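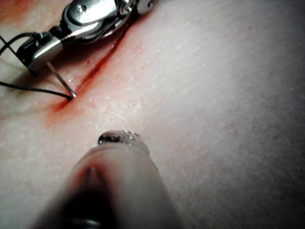
1/ Passei abril inteiro trocando peça no nosso banco de sutura e prometi contar aqui o que achei. Comparei dois controladores (o Skullmont, que a gente já tinha, e o Starnine, emprestado) e duas posições de câmera. Vai fio, e vai comprido, desculpa desde já!

2/ As regras: mesma almofada de treino, mesmo fio preto, ponto simples separado, eu no console. Foram 50 tentativas com cada controlador. Não sou cirurgião, sou de controle, então se o nó ficou feio a culpa é minha, o robô não tem nada com isso.

3/ Skullmont primeiro. O movimento é macio, gostoso mesmo, mas no meu ajuste ele demora a responder quando inverto o sentido do punho. Na hora de girar a agulha dá pra conviver. Na hora de dar a volta do fio eu passava do ponto toda santa vez.
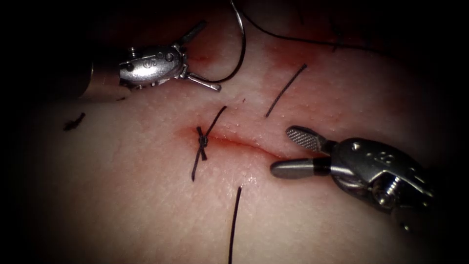 4/ O Starnine é mais seco, e nos primeiros dias eu odiei. Cada tremidinha minha aparecia lá na ponta. Aí baixei a escala de movimento pra 4 por 1 e virou outra coisa. O que eu mais treinei foi a passagem do fio: a pinça da esquerda segura, como na foto, e a da direita vem aberta, sem nada, pra buscar. Repara na garra de cima da direita, toda quadriculada. É a parte que eu quero encostada no fio, e com a escala baixa comecei a acertar isso sem pensar.

5/ Sobre força: nenhum dos dois me devolve nada na mão. A gente aprende a ler a tensão pelo desenho do fio, se ele faz arco ou se está esticado. Gravei mais de 242 minutos de vídeo e revi quase tudo (no ônibus, no almoço, minha família não aguenta mais).

6/ Câmeras! A fixa é ótima pra saber onde estão os dois instrumentos ao mesmo tempo. Só que pra profundidade eu me perco, achava que a ponta tinha encostado e ainda faltava um tanto. A do punho, uma Claster pequenininha, resolve bem isso e deixa ver até a trança do fio.
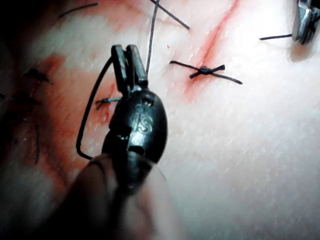

7/ O preço da câmera no punho é que a própria ferramenta ocupa um pedaço grande da vista, e o que fica perto demais da lente sai borrado. Testei 33 combinações de foco e ângulo até aceitar que um pouco de borrão embaixo faz parte.

8/ Minha configuração por enquanto: Starnine com escala baixa, câmera fixa no monitor grande e a do punho numa janelinha do lado. Cansa menos do que ficar alternando com o pedal.

9/ Falta testar as garras da Bouchard, que têm a ponta mais fina. Se alguém aí já usou com fio trançado, me conta se escorrega? Respondo todo mundo à noite, depois que desligar o banco.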